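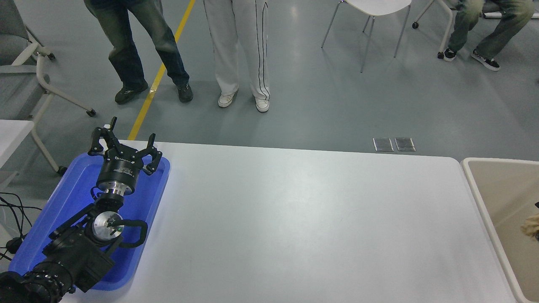
Robots & Research

The cloth problem, part whatever this is

May 6, 2025

Back in September I wrote that the two-arm cloth policy would be "done by the holidays." I didn't say which holidays, so technically I'm still on schedule.

For anyone who skipped the earlier posts (fair), we're trying to get a pair of arms to pick up a crumpled cloth and put it somewhere, and to do it from demonstrations, with no hand-written rules about where to grab. A person drives the arms, we record everything, and a network learns to copy it. The project is called Pirley, which was the least bad name left on the whiteboard.

Our first policy was trained on 700 demonstrations and it was terrible in a very specific way. It would send the right gripper over to the cloth, stop just short, and hover there like a guest deciding whether to take the last cookie. Then it would back off and try again. I once let it go through a whole cup of coffee.

My theory was not enough data. So we went to 2000 demonstrations, then 3000, and my wrists would like that on the record. The hovering got smoother. It was very graceful hovering.
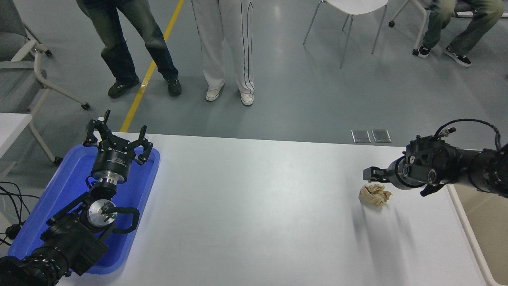 Right gripper near the cloth, left arm across the blue tray.

The real trouble was in how we had been driving. When I run the arms I slow down before a grasp and think about it. Sometimes I think for quite a while. All those pauses went into the training set, and in a pause the correct next move is to stay put. The policy had learned my indecision and was reproducing it faithfully.

Montoya, our data cleaning script, now goes through every recording and trims the stretches where neither arm moves and neither gripper changes. It took one afternoon to write, which I try not to think about next to the weeks of collecting. We also had the policy predict a longer run of moves at once – 50 steps, up from a much shorter run – so it commits to the reach before it has a chance to reconsider.

Retrained on the trimmed set, it goes in and closes on the cloth. Not every time. It still misses when the lump is very flat, and it has a bad habit of pinching one thin fold and lifting that with great confidence while the rest stays on the table. But the dithering is mostly gone, and the failures are now quick, so I get through more of them before lunch.

I don't know yet which of the two changes did the work. We made them together, because I was impatient, and the folks over in Baltley have already pointed out that this isn't an experiment so much as a mood. They're right. Separate runs are queued on the Gusosbridge machine, trimming only and long predictions only, and I'll post the curves when they finish.

Next I want to vary how the cloth gets wadded up before each run. At the moment I do it by hand, and I suspect I have a style.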